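Suterero records examples of everyday handling tasks for groups that train robot control models. We don't build robots and we don't train the models ourselves. Our product is the recorded episode: synchronized video, gripper motion and finger opening, with a written task label and a pass or fail mark.

## How we collect

Most of our work is done with hand-held grippers. An operator holds one in each hand and performs the task directly, with no robot arm involved. The method is faster than teleoperation for two-handed work, and the operator feels contact through the handles. It also has limits. A person can reach in ways that a fixed arm can't, so every task sheet states a working volume, and episodes that leave it are rejected at review.

Our standard bench is a table covered with grid paper and bordered by metal rails. The grid gives operators a common reference for start positions – each task sheet lists them by square. Objects are ordinary kitchen and desk items: spoons, stands, cups, trays, boxes. We buy them in shops and replace them when they wear.

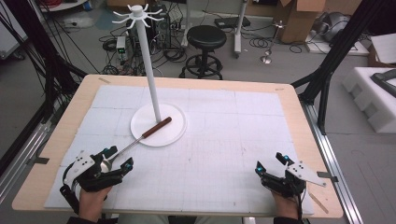 A task sheet covers one goal and its permitted variations. Start positions are changed between episodes according to a schedule, and the operator doesn't choose them. Failed grasps are kept if the operator recovers within the same episode. They are labeled as recoveries and delivered in a separate folder, so that a client can include or drop them.

## Review

Each episode is checked twice. The first check is automatic and looks for dropped video, clock drift and gaps in tracking. The second is done by a reviewer who did not record the episode. Reviewers work in Kusico, our in-house annotation tool, where they mark the start and end of each contact and confirm the label. Disagreements go back to the author of the task sheet.

## Current sets

- **Plustow** – two-handed tabletop tasks with kitchen items. 1,241 accepted episodes across 22 task sheets.
- **Adjei** – single-handed sorting and placing. Nine task sheets, still being recorded. Next delivery is planned for July.

Both sets use the same file layout and the same calibration procedure. Calibration is repeated at the start of every shift and after any change to a gripper, and the calibration file is stored with the episodes it applies to.

## Working with us

Clients can license an existing set or order new task sheets. For a new order we record a pilot batch first and agree on the acceptance rules before the main run begins. We run four benches, and lead time depends mainly on how many objects have to be sourced.

Page last revised May 2025.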